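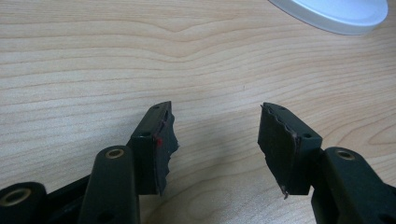 Pale wood, lots of grain.

Clear surfaces, clear mind? I have my doubts

March 3, 2023
by Ngân Nghiêm

My cousin Lợi Cù paid $200 for a decluttering course in February and has been trying to get me to take it ever since. It's called the Ghauri Method. It has 6 modules, a workbook you print out yourself, and a members' forum where people post before and after shots of their closets. He offered to share his login, so I went through the whole thing over two long evenings with a notebook next to me. I wanted to be fair to it.

The basic claim is that every object you can see is making a small demand on your attention. Take the objects away and the attention comes back to you. That sounds right when you hear it in a calm voice with piano under it. I kept stopping the video to ask how anyone would know. The course says "studies show" in the first module and then again in the third, and neither time does it name a study. There's a reading list at the end of the workbook. It's four other books about decluttering.

I'll grant that a messy room can get on your nerves. It gets on mine. When I lived over the dry cleaner's in Dostow I had a chair that I couldn't sit on for most of a year, and I thought about that chair more than I should have. But I was also working two jobs and sleeping badly. If somebody had cleared the chair for me I think I would have had a chair and still been tired. The course never deals with this. People who are doing fine often have tidy houses, and I would like to see someone try to work out which of those comes first.

Module two is where you do the counting. You're told to write down every single thing in your kitchen, forks included. Lợi's total was 3284, which he told me with real pride, like a bowling score. He lives in a two-bedroom in Trivville and I don't believe it. I asked if he had counted the toothpicks. He had counted the toothpicks. The workbook then tells you to get down to 400, and as far as I can find it gives no reason for that number at all. It doesn't change if you have kids, or if you bake, or if your mother comes to stay every winter and brings her own pots.

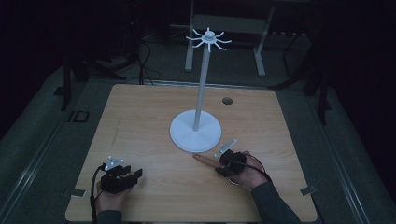

A white mug tree with nothing on its hooks.

Mugs get a whole lesson to themselves. The rule is one per person plus one for a guest. Whoever wrote that has never had three people over when the dishwasher was running. I have the ugly brown one from my old office, the thin one that's only good for tea, and a set from my aunt that I don't like much and will keep until one of us dies. They all get used. If I followed the rule I'd be washing cups all day long, and washing cups is also a demand on my attention.

The part that bothered me most was module five, which is about "letting go with trust." You're supposed to get rid of anything you could buy again within 20 minutes for a small amount of money. I can see how that feels freeing if money has never been a problem. My parents kept jars, string, rubber bands, the good side of used paper, and every screw that ever came out of anything. A lot of it was never touched again. Some of it saved us a trip and a few dollars when the few dollars mattered. The course talks about people like them as if they had a sickness. The word it uses is "scarcity thinking." We called it not having any money.

And then there's the shop. I should have seen that coming. Once you've finished the last module you get a members' discount on storage boxes, drawer dividers, linen bags and a wall rack for the three wooden spoons you have left. So you throw out the things you own, and then you buy some things to hold the space. Lợi says you don't have to buy them. He bought the boxes.

To be fair to him, his apartment does look nice. I went over last weekend and the hallway is wide again and you can open the closet without putting a hand up to protect your face. He says he feels lighter. I believe that he feels it. I just don't know how much of it is the method and how much is what anybody feels after a big clean, and I'd want to ask him again in the fall. He did the same kind of talking about the bread machine, and before that it was the cold showers.

What I've kept from all this is pretty small. I emptied the drawer under the phone, which had keys in it for doors I no longer have, plus the paperwork for a car I sold back when I was in Stustitbridge. It took me an hour and I was in a good mood afterward. The mood lasted until dinner.

Lợi wants me to do the counting next. I told him I'd think about it. If anyone reading has done Ghauri and stuck with it past a year, I would like to hear how it went, and please say if you ended up buying any of it back. I already know the closets look good.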